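Went to the Pedar open day this morning, the one with the humanoid. Notes as I go, since people asked.

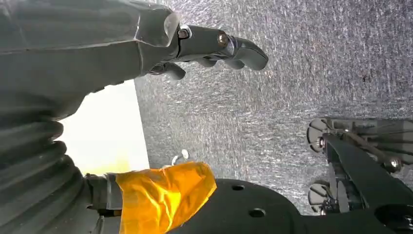
Doors at 10, demo "shortly after". It started at 10:48. Veronica Tudose did the talking and was good, to be fair to her. Straight answers, mostly.

The pitch is that it can work a shift next to people at the Paterson warehouse. What we got was one guy handing it a box. Same box every time, same spot on the table.

Asked if we could try a different box. "Not in this session." OK.

Octavian Voicu says it has logged 1,691 hours. I asked how many of those had a person on the remote. He said he'd get back to me – I left my email, we'll see.

The hand is nice work, I'll give them that. Fingers on the Natimlow one I saw in January looked like salad tongs.

Still no price. Still no date. Dima Smadi asked twice and got a brochure.

Next session is at 2 if anyone's nearby. Bring your own box.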